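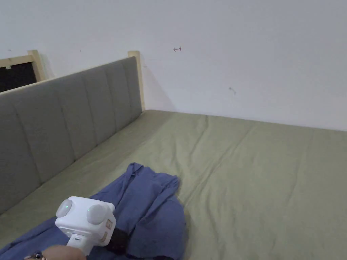
Fitted sheet in sage, on a bed with an upholstered headboard.

Reading time: 3 minutes

Braltow Fitted Sheet, Deep Corner

The Braltow is a plain cotton fitted sheet for everyday use. It is woven at our Memthorpe mill and sewn in the same building. We have sold it since the shop opened and the pattern has changed once, when we made the corners deeper to suit thicker mattresses.

The cloth is a percale with a thread count of 307. Percale has a matt finish and feels crisp when new. It softens over the first few washes and will crease a little in use. If you want something smoother and heavier, look at the Skonuner sateen range, which comes in the same sizes.

Sizes and fit

Single, double, king and super king. All four fit mattresses up to 34 cm deep, including any topper. Measure from the bottom piping to the highest point of the mattress, with the topper on. The elastic runs the whole way round the hem and not only at the corners. A small woven label marks the bottom right corner so you can find the short side in poor light.

Beds with a fixed headboard can be awkward. Do the two head corners first, then pull the sheet down to the foot. Slide the mattress a few inches away from the headboard if your hand won't go in.

Colours

Sage, chalk, slate and oatmeal. Sage is dyed in small lots and there can be a slight difference between one lot and the next. Order the sheet and pillowcases together if you want a close match.

Washing

Wash before first use. 60 degrees is fine for chalk, but keep the colours at 40. Do up any duvet cover in the same load or the sheet will end up inside it. Line dry or tumble on low. Expect shrinkage of roughly 7 per cent on the first wash; the sheet is cut large to allow for this.
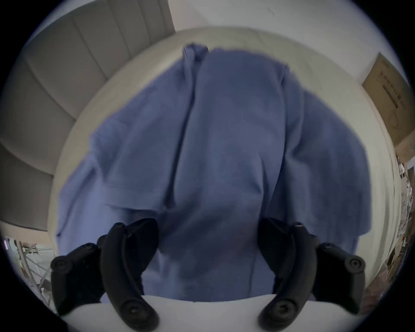 Blue cotton-weight clothing can share a 40 degree wash with slate. Keep it away from chalk.

Spare elastic is sold by the metre for repairs. The hem has a gap in the stitching beside the label, so it can be threaded without unpicking.

Ordering

Product code 2996. Orders placed before noon leave Memthorpe the same day. Unwashed sheets can be returned within a month in their bag. The Vaughan pillowcases are listed separately and come in pairs.

Comments

pegbasket
Had the king in slate since May. Good sheet, stays put. It was huge out of the packet and I nearly sent it back, but it fitted after the wash.

Tolly R
Does the 34 cm include a mattress protector? Mine is quilted and fairly thick.

nightshift_kay
@Tolly R I have a protector and a thin topper under mine and it goes on fine. Bit of a fight at the last corner.

M. in the annexe
Please bring back the small double.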